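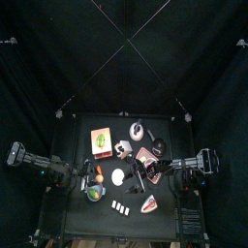 The Drum Maker of Ladusa

A small festival keeps its old dances by letting people walk in and try them

The road to Ladusa goes up through walnut trees and then stops at a bridge which is too narrow for the bus. You get out and walk the last part with your bag. In November the river is low and you can hear the drums before you see any house.

I came for the winter gathering, which the people of the valley call Negi. It is the name of the dance, and also of the soup that is eaten after it, and I made the mistake more than once in my first evening. When a woman asked me if I wanted Negi I said that I had bad knees. She brought me a bowl anyway.

The gathering lasts for 5 days. Families come down from the upper farms with blankets, cheese, carved spoons and belts woven in red and black wool, and they put everything on long boards in the field behind the school. The belts interested me most. Each village has its own border, and an old buyer will turn a belt over and look at the back before looking at the front. I bought one with a border of small birds. The seller told me that they were fish.

Sneha Pathak has been coming for ten years. She teaches music in a town on the coast and first came to record the songs for her pupils. Now she sings in the second row of the women's choir and has her own place on the bench. "At the beginning I was writing all the time," she told me. "Then my pen froze and somebody gave me a rattle. I learned more in that hour." She still writes down the words in the evening, in a school notebook, and in the morning she shows them to the older singers, who correct her spelling and quarrel with each other about the third verse.

The drums are made by Karkosard, a workshop with two rooms at the top of the village. The name belongs to the grandfather of the present owners and is painted over the door in letters of different sizes. A large drum takes 31 days, and most of this time is waiting. The skin must be soaked, scraped, stretched and left alone. The younger brother let me hit one that was nearly finished. I thought it was beautiful, but he shook his head and hung it back on the wall.

Not everybody in the valley is content with how the gathering has grown. There are now 45 stalls, and at some of them you can buy the same plastic flutes as at any fair in the country. A travel company called Gredimex brings guests for one afternoon. They arrive after lunch, see one dance and leave before the fires are lit. The stallholders like the money. The dancers find it strange to begin at two o'clock, in full daylight, a dance that is meant for the dark.

Clive Wainwright, a retired postman who has photographed the gathering for many winters, puts his camera away when the night dance begins. I asked him if this was a rule. He said no, his hands are needed. The circle is made by holding the belt of the next person, and a person who holds a camera makes a hole in it.

So I put my notebook in my coat and took hold of his belt, and a girl of maybe twelve took hold of mine. The step is simple for a short time. It goes three to the left, one back, and then comes a little jump which everyone does at a moment I could not find. The girl pulled my belt each time to tell me. After an hour she was pulling less.

We stopped when the big drum stopped. Someone put more wood on the fire, and the soup came round again in tin cups, very hot, with too much pepper for me. In the morning my knees were as bad as I had promised, and I walked slowly down to the bridge. The bus was late, and two of the drummers were asleep on the bench with their boots still on.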